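Dranda Stays: descriptions of small hotels and guest houses

Version 7, released 16 Oct 2023
Maintained by Natália Vondráček and Concetta Lo Presti

Dranda Stays is a set of short written descriptions of small hotels, inns and guest houses. Each record has the name of the property, the nearest town, the number of rooms, the type of building and one to three paragraphs of text. No property in the set has more than 70 rooms.

What changed in this version

We added 56 properties near Barrios and removed the ones that had closed. Room counts now refer to rooms open to guests — staff rooms are left out. The Boveck records were rewritten from the owners' own notes.

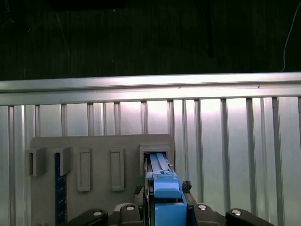
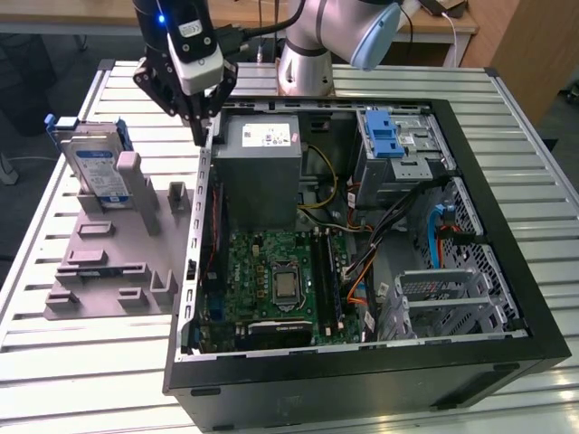
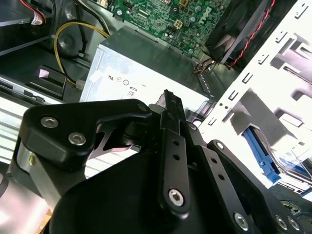 Files

stays.csv holds one row per property. text/ holds the descriptions as plain text, named by record number. tronine/ holds the older Tronine listings, which use a different set of building types and should not be merged without the lookup table in the same folder.

Known problems

Prices are missing for 20 records. Seasonal closing dates were copied as the owners gave them, so "closed in winter" may or may not include December. Beach distances are by road in the Barrios records and in a straight line everywhere else.

Use

Free for research and teaching. Please don't use the text to advertise a property — the owners agreed to a data set and have not approved it as ad copy. Send corrections to Concetta with the record number in the subject line.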